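Questions I Get All the Time

I bake sourdough in my kitchen in Udavmont and sell a few loaves a week to neighbors. People email me the same things over and over, so I finally put my answers on one page. I last went through it on Tue 28 October and tossed out a couple of the older ones.

How do I start a starter?

Flour and water in a jar, equal weights, stir it, put the lid on loosely. Every day throw out most of it and feed it again. I used whole rye for the first week and then switched to plain bread flour, and mine got going on day 5. Yours might take two weeks, especially if your kitchen is chilly like mine is from October on. Keep feeding it! A lot of people give up right when it goes flat on day three or four, and that flat spell is completely normal.

My starter smells like nail polish remover. Is it dead?

Nope, it's hungry. Feed it twice a day for a few days and the smell goes away. Pink or orange streaks are a different story, and so is fuzz. If you see any of that, throw the whole thing out and wash the jar in very hot water. 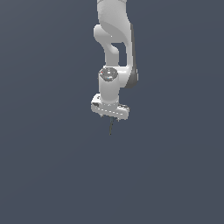 What flour do you use?

Mostly bread flour from Jimater, a small mill an hour and a half up the road. I get it in the big sacks and split one with my sister-in-law. For rye I buy whatever the grocery store has. I did try the fancy stone-ground stuff for a while and the loaves were tasty but kind of squat, and my kids wouldn't touch the crust.

Can I use all-purpose?

Sure. Hold back a little of the water the first time, because the dough will feel looser than you expect. You may get a flatter loaf. Still good toast.

What's your basic recipe?

I make two loaves at once, and the dough weighs 1129 grams before the salt goes in if I'm using my old formula, or 1235 grams with the newer one that has a scoop of cooked oatmeal in it. I know those are odd numbers. I scaled everything to fit my two pans and never rounded it off. The full amounts are on the recipe card I tuck in with each loaf, and if you email me I'll send you a copy.

Do I really need a scale?

I think so, yes. I baked with cups for years and I could never figure out why one Saturday's bread was great and the next one was a brick. Then I weighed my "cup" of flour and got 163 grams, way more than I thought I was using. Mine is a plain Rotudel scale with a scratched-up top. Any cheap one that reads in grams will do.
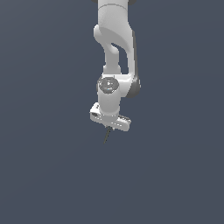
Once you have one, put the bowl on, zero it out, and add everything straight in. Flour, zero, water, zero, and so on. You end up with fewer dishes too, and I'm all for that. Change the battery when the numbers start jumping – I ruined a whole holiday batch that way with double the salt.

How do I know when the dough is ready to shape?

This one's hard to put in writing. I look for a dough that has puffed up by half or a bit more, with some bubbles along the side of the bowl, and it should jiggle when I shake it. The clock won't help you much. In July mine is ready before lunch, and in winter I sometimes shape it after the dishes are done at night.

Why is the middle gummy?

Either it needed more time in the oven or you cut it too soon. I know, I know, warm bread. Give it two hours on a rack anyway. If it's still gummy after that, bake the next one ten minutes longer and see.

Can I freeze it?

Yes! Slice it first, then bag it and press the air out. Slices go right in the toaster. I wouldn't freeze a whole loaf unless you've got company coming and know you'll eat it all in a day.

Do you ship?

Sorry, no. Pickup only, off my porch, or at the Simões coffee counter on Saturday mornings until they run out. Orders close Thursday night so I have time to build up enough starter.

Can I have some of your starter?

Of course. Bring a clean jar with a lid when you come for bread and I'll give you a spoonful. Feed it when you get home, and again the next morning before you try baking with it.

Contact | © Udavmont Porch Bread | Back to top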